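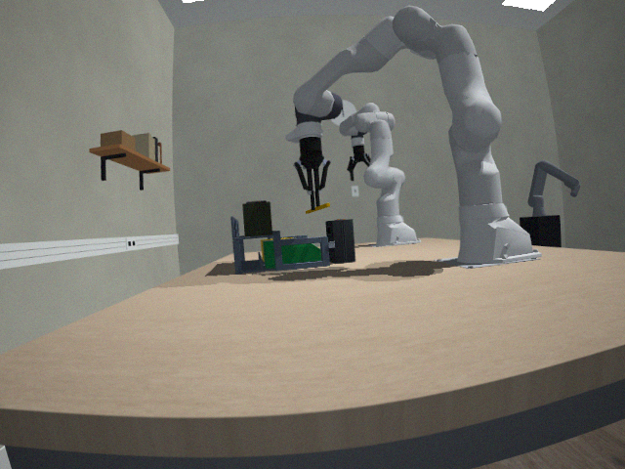

乌勒指数收平，交易员把功劳记给午饭

作者：乌斯蒂娜·费多鲁克（Ustyna Fedoruk）
12月 星期六
阅读时间：4分钟

苏洛夫（Sulov）交易所本周最后一个交易日的收盘点位，与前一日分毫不差。乌勒（Uller）指数开盘跌了一阵，中午前涨了回来，下午又跌，临近收盘再涨，最后停在出发的地方。经纪商照收两趟佣金，对这样的走势没有意见。

早盘的下跌归咎于央行会议纪要。纪要共390段，其中大部分在讨论通胀“具有一定的黏性，但黏性程度尚待观察”。市场把这句话读成鹰派，抛了银行股；一个小时以后又读成鸽派，把银行股买了回来。纪要本身在此期间没有改过一个字。

“第一遍看的是标题，第二遍看的是正文，第三遍看的是别人怎么看，”沃利尔（Wollier）证券的策略师哈蒂杰·塔什德米尔（Hatice Taşdemir）说，“到第三遍的时候，价格已经回去了。”

她维持对本地股市“中性偏积极”的评级。上个季度，她的评级是“积极偏中性”。问及两者的区别，她说客户能体会。

个股方面，帕夫柳克（Pavliuk）航运是唯一走出单边行情的权重股。公司一早宣布派发特别股息，同时宣布推迟交付两条新船，股价一路上行，说明股东对船的感情有限。管理层在电话会上花了50分钟介绍船队更新计划，分析师提的头五个问题都是股息除权日。
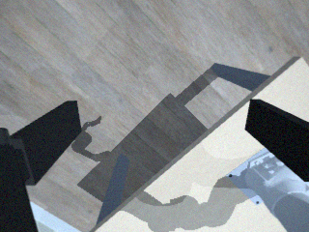
资料图：桌沿外的浅灰色木纹地板。

债市比股市安静，这在苏洛夫通常是夸奖。十年期国债收益率先升后落，财政部趁机增发了一笔短债，认购踊跃。买家多为本地养老基金，按规定它们必须买，按习惯它们也会对外表示看好。

货币市场上，本币兑欧元小幅走软。出口商欢迎，进口商抗议，双方的新闻稿前后脚发出，措辞几乎一样，只是把“令人鼓舞”换成了“令人担忧”。

独立分析师尼马尔·塔卢克达尔（Nimal Talukder）年初曾预测乌勒指数年底站上1000点，目前看来还差一截。他说预测没有错，错的是年底来得太早。他已经把目标日期挪到明年夏天，点位不变，并在给订户的信里称之为“纪律”。订阅费也不变。

成交量是全周最低。一些交易台把这归因于节前效应，尽管离节日还有相当一段距离；另一些归因于天气。交易所楼下的餐馆倒是坐满了，几位交易员承认，中午那波反弹开始的时候，他们正在等汤。

“盘子里的东西比盘面上的热，”做了多年自营的杰里科·马拉巴南（Jericho Malabanan）说。他全天只下了一笔单，下午又撤掉了，自认是同组里表现最好的一个。

下周的看点是零售销售和工业产出数据。市场普遍预期零售略好、产出略差。如果结果相反，市场也准备好了说法：零售差意味着降息更近，产出好意味着衰退更远，两样都可以买。只有两项数据都符合预期时，才真正让人为难。

央行方面，副行长列夏·波利修克（Lesia Polishchuk）将在下周一个业界午餐会上讲话，题目是《沟通的清晰性》。讲稿全文预计60页，届时将附一份说明。

交易所还通知会员，收盘竞价系统下周起延长两分钟，以便“更充分地发现价格”。按本周最后一天的情况看，价格早上就已经发现过了，后来走失了几个小时，收盘时自己回来的。

相关阅读
· 帕夫柳克航运：船可以等，股息不能
· 沃利尔证券下调“上调”的频率
· 短债再获超额认购，养老基金称“经过慎重考虑”
· 乌勒指数成分股调整，一进一出，均未说明理由
· 一周汇市：小幅走软的第六种写法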